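Newsletter: get our field updates once a month. You can unsubscribe at any time.

Category: Grants and reporting > Conflict and public opinion

Reading time: 3 min

Interim progress report to the Ellis Fund

Project: Listening to households in wartime, Stindine and Pumov districts
Date of report: July 9, 2026

1. Summary of the period

This report covers our work from February until the end of the second survey round. The grant pays for repeated interviews with families in two districts which are near to the front, and for a short public bulletin after every round. Both rounds are finished. The second one closed nine days later than we promised in the work plan, and we informed your office when this became clear.

2. Interviews completed

In the first round we completed 2,152 interviews. In the second round we completed 2,420. The target for each round was 2,400, so the first was below it and the second slightly above. The shortage in the first round was mostly in Pumov, where the mobile network was switched off on many evenings and our callers could not reach people after work.

We tried 2,698 numbers from the refreshed list before the second round closed. Of the households in the second round, 528 had also answered in the first. This smaller group is important for us, as it lets us compare the same families over time. We had hoped it would be larger. Many people have moved to relatives in the west, and their old numbers are not in use.

3. What people told us

We ask the fund to treat this section as preliminary. The weighting is not yet checked by the second analyst.

Fewer respondents in Stindine said that they follow news from the front every day. Several explained that they now read only the messages about air alarms and electricity. In Pumov the interest remained at the same level, but trust in official statements about losses became lower. In both districts the question about negotiations had a high share of refusals, and we do not consider this share as either support or opposition.

Prices and the call-up of men over forty were mentioned more often than any other worry. We did not ask about the call-up directly. It came in the open question at the end.

4. Difficulties

Two callers left the team in spring and the training of new ones took longer than planned. The Mamby software, which we use for recording answers, lost part of one evening's work after an update. Those interviews were repeated where the family agreed, and the others were removed from the data.

Printing of the bulletin has become more expensive. We propose to print fewer copies and to move the difference to telephone costs. A revised budget table is sent separately.
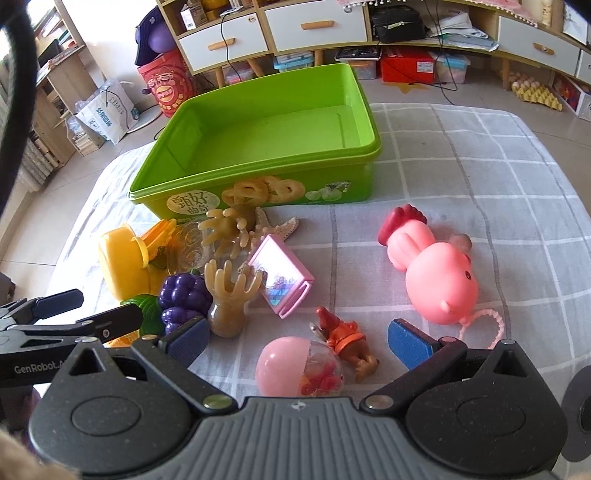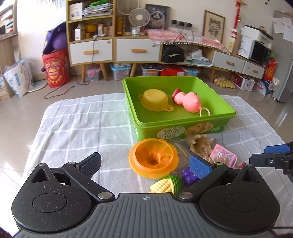
5. Plan for the next period

- Finish the weighting and send the tables of both rounds to the fund.
- Publish the second bulletin, in two languages.
- Test a shorter questionnaire, with the question on negotiations placed later.
- Update the list of numbers for families who moved inside the country.

We would be grateful for your decision on the budget change before the third round begins. Without it we can still start in Stindine, but the calls in Pumov would have to wait.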